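Toy library news: the big sort, round two
June 16, 2026

Quick one from the sorting table, typing this between loads so forgive the spelling.
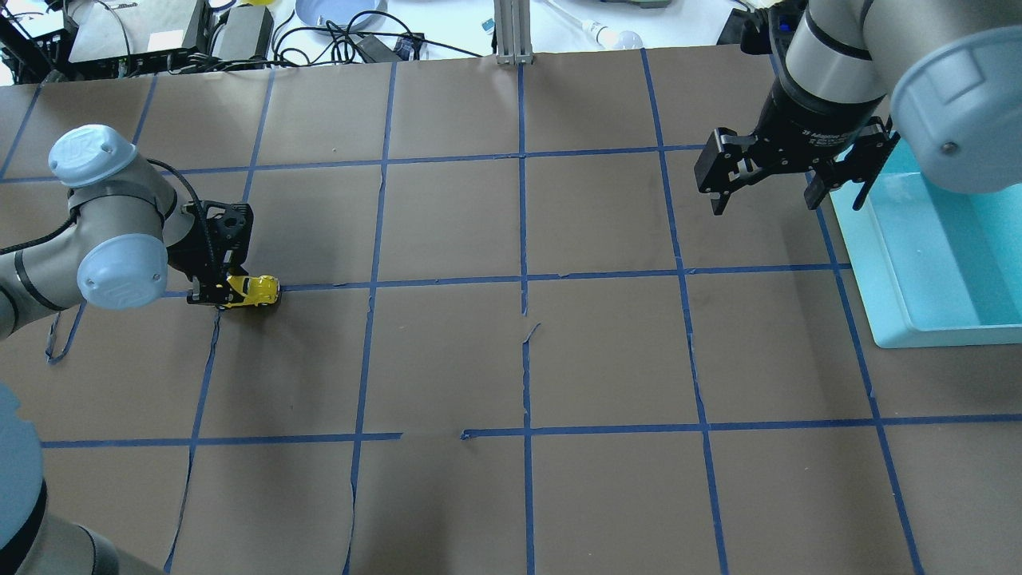
Round two of the big sort is on and we need hands. Same deal as April, when we got through the puzzles and the dress-ups and then ran out of puff before the small stuff. Small stuff is what's left. Cars, animals, play food, all the bits that live at the bottom of tubs. Over 600 pieces on the books and a fair few that never made it onto the books at all.

The grid first, as people have been asking. Brown kraft paper over the big table, blue painter's tape for the lines. One square, one set. Everything from a set goes into its square until the set is complete or we give up on it. Then it gets bagged, tagged and off the table. That's the whole system. Works a treat for little cars, which otherwise end up in one enormous heap with the farm animals.

Yes the tape is getting tired. A few strips have torn or started peeling and the paper has its creases. Please don't re-tape the whole lot mid-session, we lost most of a morning to that in April. If a line has a gap, press down what's there and pretend it's a line. If you can't tell which square a toy is in, neither can the next person, so shove it to the middle of one.

Same goes for wonky squares. They're not meant to be straight. Someone offered to bring a laser level. Lovely offer, no thank you.

How to do a car, for the new starters:

Check the wheels. All there, all turning. Push it along the paper, does it go straight-ish? Good enough.
Check for sharp bits, split plastic, loose windows.
Wipe with a damp cloth. Damp!! Water gets inside the little ones and never comes out.
Into its square. If you don't know its square, into the odds tub and move on. Don't stand there holding it.

Anything broken goes in the repair bucket with a note. Not just the toy, the note too please. Last time we had a bucket full of mystery, perfectly good tip truck in there and it took ages to work out that a magnet had dropped out.

Sets we still can't finish:

The Trurholm garage. Ramp, lift, petrol pump all fine, short of cars. Check under the couch, check the car boot, check the sandpit.
The Eltanari road pack. Missing two corner pieces and the roundabout. We can't lend it without the roundabout, tried that, got complaints from a four year old.
The Votuvum farm. Fences everywhere, hardly any sheep.
The Tuominen train box. Complete except for the bag it came in, so if anyone sews, sing out. Drawstring, about pillowcase size, any fabric that doesn't show grubby fingers.

If you've got any of these at home, drop them back in the returns chute or hand them over at the desk. No fines, no questions, we're just happy to see them. An ice cream container left at the door is also fine. Put your membership number on it if you can rember it.

Loan changes while the sort is on. Small sets are off the shelf until they're checked, everything else is as normal. Ride-ons, puzzles, board games, the lot. Loans that fall due during the sort get an extra 14 days automatically, you don't have to ring. Limit stays at the usual number of toys per family and no, the trampoline doesn't count as zero.

Party packs can still be booked but give us as much notice as you can. Deposit is $30, back to you when everything comes home. Count the pieces before you leave with it and again before you bring it back. The list is inside the lid.

Sessions run 90 minutes. Come for one, come for a few. Tea and bikkies in the kitchen, NOT on the sorting table, kraft paper and hot tea don't mix and we only have the one roll. Kids welcome, there's a play mat and a box of already-sorted things down the far end. They will want the ones on the table. Be strong.

Bring if you've got them: old toothbrushes for getting gunk out of wheels, clean snap-lock bags, textas that still work, shallow trays of any sort. Especially trays. We go through them faster than anything.

We don't need: more soft toys. Very kind, but we can't wash them properly and the cupboard's full.

Put your name on the sheet by the desk or just reply to this email and say which session suits. If you can only do half a session come anyway.

Next newsletter will have the winter opening hours and the new puzzle list, both of which were supposed to be in this one. Right, back to the cars.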